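18/12/2018

Tuesday. Gray and still. Started on the dishwasher before breakfast. The Gilgate has been leaving a white film on the glasses since the weekend, and I wanted to rule out the filter before blaming the water. Filter was clean apart from a seed and a bit of label. Upper spray arm had two blocked holes at the outer end. Cleared them with a toothpick, rinsed the arm under the faucet, refitted it and ran a short cycle with nothing inside. Water came up to temperature. Topped off the salt, which took most of a bag, so that was the likely cause. The refill light stayed on for the first half of the cycle and then went out.

Wrote the meter reading in the book: 2,921. The last entry is from March, so I can't say much about the rate. I should do this monthly.

Eftychia Kyriakidis called at ten about Friday. She is bringing the soup in her own pot and wants a burner left free on the left side, where the simmer is lower. She also asked whether I still had the Raptis ladle. I do. The rivet is a little loose but it holds. She thinks dessert should be the set custard from Clumoden, the shop by the station, and I have no objection. Custard settles the question of forks for that course.

Second job was the flatware drawer. It had stopped closing fully, and I had assumed the runner. It was a teaspoon standing on edge behind the divider. Took the divider out, vacuumed the corners, wiped the base and put down new liner. The liner comes 600 mm wide and the drawer is narrower, so I trimmed it with a straightedge and kept the offcut for the shelf under the sink. Cut it slightly oversize first, then took off a sliver at a time. It lies flat now, with no curl at the front.

Put labels on the drawer fronts with the Ident tape. The adhesive is better on painted wood than on the metal canister lids, where it lifts at one corner after a day. Tape counter says 88 labels left.

After lunch I worked on which spoons go out with the custard. None of my sets is complete, so matching is out, and the real question is bowl size and how they look together. I spread the beige linen napkin over the right half of the blue tray, let the bottom of it hang down onto the table, and laid the candidates across with the bowls on the cloth and the handles on the blue. The long dark one with the black handle reaches too far and suits a tall glass better. The pale pink handle has a large bowl, good for custard, and it goes with the faceted pink tumbler. Teal and gold looks best against the linen. The white pair, one dotted and one plain, can go to whoever sits on the window side. The cow-spotted handle stays in the everyday section. Forks go back in the drawer. I left the tray on the white table and will decide after supper — there is no hurry before Friday.
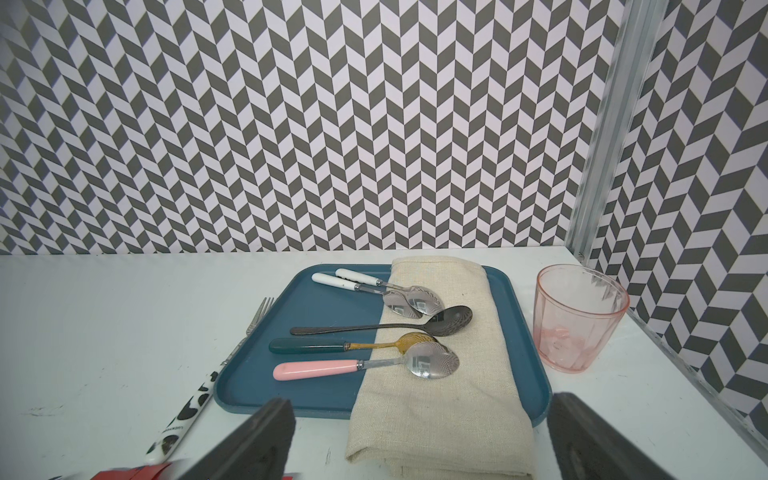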